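## Where the laundry money goes: shared washing in Remen residence

Our group set out to learn why students in a building with free dryers still hang socks off the balcony. We left a paper survey in the Remen laundry room in July and got 314 forms back, 20 of them used as coasters first. Those were counted anyway, as the tick marks had survived.

Most people wash once a week, after 9 pm, when every machine is taken by somebody who has gone to the movies. The posted cycle is 40 minutes. The average load sat in the drum for twice that, and colour sorting was practised mainly by people who had already owned one white shirt too many.

Cost came next. A wash is $3, payable in coins the building does not sell. Respondents also tended to pour by instinct, and few had ever read the dose on a label.

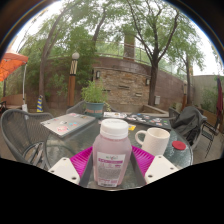 Darwish wrote on our draft that dosing was a side issue and we should have asked who empties the lint trap. We have added the question to the second survey, which goes out once the printer on level two has been fixed.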